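Call for Student Participants: Glassware Handling Project, Udwood Robotics Club

The Udwood Robotics Club is taking applications for its next project term, which starts in September. We have places for eight students. You do not need to be a club member to apply, and you do not need to have worked with a robot arm before.

The project is about getting an arm to handle ordinary chemistry glassware: tubes, flasks, funnels and the racks and rings that hold them. Clear glass is hard for a camera to pick out and easy to break, so most of the work is careful setup, slow motions and a lot of repeated trials. Last term's group recorded 829 trials and labeled 262 of them. The new group will finish the labeling and then move on to tasks of its own.

What you would do

Lab sessions run from 4:30 to 7 p.m., twice a week. Students work in pairs. One runs the arm and the other resets the table and keeps the log. You switch halfway through. Each pair picks one task by the end of the third week, for example lifting a tube out of its clamp or setting a flask on a cork ring, and stays with it until the open house.

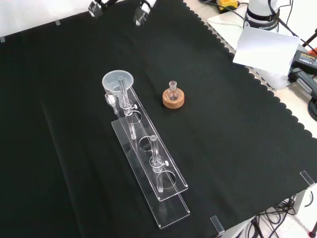
Wendelin Kofler wrote to us after the spring term that the first month was slower than expected and that applicants should be told so. Pairs spent most of that time on gripper height and on how far to open the fingers, Kofler said, and anyone who wants to write code on day one will be frustrated. The coding comes later and there is plenty of it.

We have changed the schedule a little in response. Basic Python exercises now begin in week two, alongside the table work. If you already know Python you can skip them and help with the logging scripts.

Who can apply

Any student in grades 10 through 12, or in the first two years of college. You should be able to attend at least 80 percent of the sessions. Patience counts for more than grades. If you have taken a chemistry lab course, mention it, but it is not required.

Cost and supplies

There is a materials fee of $100 for the term. It covers safety glasses, a lab notebook and your share of replacement glass. Fee waivers are available on request and have no effect on selection. Wear closed shoes and tie back long hair. Bring your own laptop if you have one. The club has a few to lend.

How to apply

Send us one page with your name, your school and year, the times you are free after 4 p.m., and a short account of something you built or fixed. It can be anything. Applications are open through the end of July, and we will reply to everyone in August. Paper applications can be left in the club mailbox at the front desk. Students under 18 need a signed permission form before the first session.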